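Small bench with walls on three sides - where do you keep tape and markers?

Forum: Workbenches, Desks and Storage
Thread started 8th June

nettlebox
Posts: 894

I have a bench with a white top and a wall on each side and at the back. The tabletop is the only flat space and I want to keep it for working on. The small stuff keeps ending up there anyway, mainly tape and markers.

I don't want drawers. I had a drawer unit from Norneck under the last bench and stopped using it because I had to step back every time I opened it. I'm looking at something that hangs. The frame is aluminum extrusion, so I can attach things to the posts without drilling through the wall covering.

What are people using, and has anyone had trouble with it sagging?

coldharbor_m

Mesh basket. I've had a Skusus one on the side of my sewing table since last September and it hasn't moved. Get one with compartments or everything slides to one end.

Don't bother with the suction type.

patchpanel

Going to disagree on mesh. Thin things go through it or get caught in it. I had pens with clips on the caps and they hooked on the wire every time I pulled one out. A plain tray with solid sides is better, and it can be wiped out.

coldharbor_m

Depends on the mesh. Mine is fine enough that a pencil stays in. You do have to look at it in the store and not order it blind.

oddlot200

Whatever you get, put it on the side of the hand you don't write with. You hold the work with one hand and reach with the other, and if the basket is on the same side as your writing hand you knock it with your elbow. I moved mine from right to left and that fixed it.

patchpanel

I'm the other way around. If I'm reaching for a marker I want it in the hand I'm going to use it with. Crossing over the table for it makes no sense to me.

jarlid

How are you planning to attach it? Zip ties work on extrusion but they look bad and you have to cut them to move anything. Jasar sells clips that go over the wire and onto the post. I paid too much for a pegboard kit before I found those, about $200 with the hooks, and it's now in the garage.

nettlebox
Posts: 894

Thanks all. I went with the mesh, on the left, held to the post with white clips. Tape in the upper compartment, markers in the lower one. They lie in there at whatever angle they land, which I'm fine with.
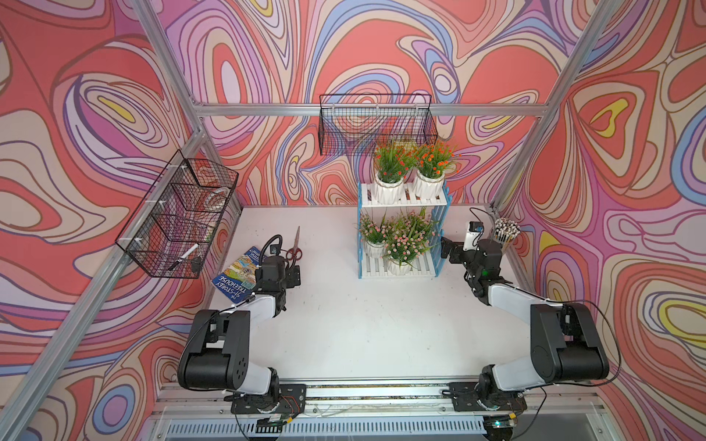 Basket on the left wall, plants at the back in the middle.

coldharbor_m

Looks good. That's the right spot for it, you won't have to lean over the work.

I'd keep the tape where it is. If it was in the bottom with the markers you'd be lifting it out every time.

patchpanel

OK, I'll admit black wire shows up well against that pattern. I'd still want the markers standing caps down. They dry out at the tip if they're left leaning with the tip up.

jarlid

That depends on the marker. Paint markers are supposed to be stored flat, and the dry erase ones too. Permanent ones don't seem to care as long as the cap is on.

oddlot200

Can I ask about the walls? The pink and purple swirl. I like it but I would lose things against it. I have a plain gray wall behind my bench for that reason.

nettlebox
Posts: 894

I got tired of white. The top is white, and with white walls as well it was hard to look at for a whole afternoon. Nothing gets put down on the walls, so I don't lose anything against them. The top stays plain.

The yellow patches were a surprise. They didn't stand out in the sample from Hjaltested, and now the one on the left wall is the first thing I see.

patchpanel

Too busy for me, but you're the one working there.

coldharbor_m

I'd take it over gray.

jarlid

One thing on the clips - check them after a couple of weeks. Mine loosened a little on the post at first. I pushed them back on and they've held. If the basket starts to tip forward, add another clip low down.

nettlebox
Posts: 894

Will do. I'll probably put scissors in there next, if I can find a pair short enough for the lower compartment.

oddlot200

Blades down, please. I have a scar from a basket like that.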